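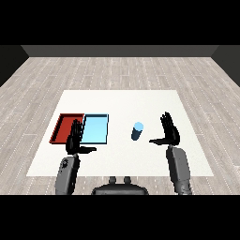

What has the grant paid for so far?

It has paid for four public discussion courses in ethics, the room hire for them, and two part-time tutors.

Projects > Public Philosophy > Farari Courses > Progress report to the Hervieu Fund

Print this page | E-mail this page

Period covered: the autumn term, up to the end of October

Courses

All four courses in the application have now started. The first two, on promises and on punishment, have finished. The other two, on duties to strangers and on the ethics of work, are at the halfway point. Sessions begin at 6.30 pm and last an hour and a half. Readings are kept short and are handed out on paper at the session before.

Valentin Marchal teaches the evening groups in Jitmont. Killian Lecomte teaches in Tastel, where the group asked for more Aristotle and less Kant. We agreed to this, and the reading list for Tastel now differs from the one sent with the application. A copy is attached.

Enrolment

The target for the year was 100 places taken up. We have reached it. Attendance fell in the third week of the punishment course, when the reading was an extract from Bentham that several people found hard going. It will be replaced with a shorter passage before the course is run again.

Changes to the plan

The printed reader is behind schedule. Permission for one modern translation has not come through – the publisher has asked for a fee we did not budget for. We propose to use an older translation that is out of copyright, with notes by Killian Lecomte. Please let us know whether this needs your written approval.

Money

Spending on tutors is as planned. Room hire in Jitmont is over budget, and printing is under. We would like to move the printing underspend to room hire.

Next period

The remaining courses will be completed and feedback forms collected from both towns. The open debate on lying and politeness will be held in Tastel.

Related items
Farari Courses: application summary
Reading list, Jitmont groups
Notes for tutors on leading a discussion
Hervieu Fund: guidance on moving money between budget lines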